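Minutes of the Gotport Shared Workshop, members' meeting
August 12, 2018

The meeting was opened at 10:15 by Nour Mansour, who also took the notes. Apologies were received from Saab. The minutes of the previous meeting were read and accepted with one correction – the new vise was purchased, not borrowed.

1. Money
The balance of the account is $1,249. The invoice from Zostex for shelving, $399, is to be paid this week. Members asked that future invoices go to the shared mailbox and not to private addresses.

2. Shelving
The colour of the brackets was discussed for a long time. It was decided to keep the grey. Dudia will fix the shelves on the north wall before October, and the benches must be moved the evening before.

3. Storage of small hand tools
The present rule is that tools with green handles go back to the drawer after use. Several members said the rule is not followed and that tools are found together with blocks and offcuts. The large grey metal bin on the wooden table was discussed in this connection.

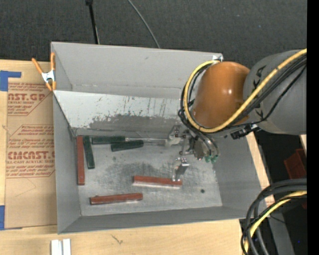 Dudia replied that mixing is only a problem when the shafts get scratched, and would prefer a small rack beside the table, so that one does not need to walk to the drawer each time. Two members supported this. The meeting agreed to try a rack for one month, with a limit of $159 for material. The reddish-brown blocks will stay in the bin. The panel at the back of the bin is heavily worn at the lower part; replacing it was postponed.

4. Other matters
The side door must be locked after 9 p.m. The key list will be renewed.

The meeting was closed at 11:40.

Recent items
Key list, current holders
Minutes, annual meeting
Bench booking rules
Shelving quote, Zostex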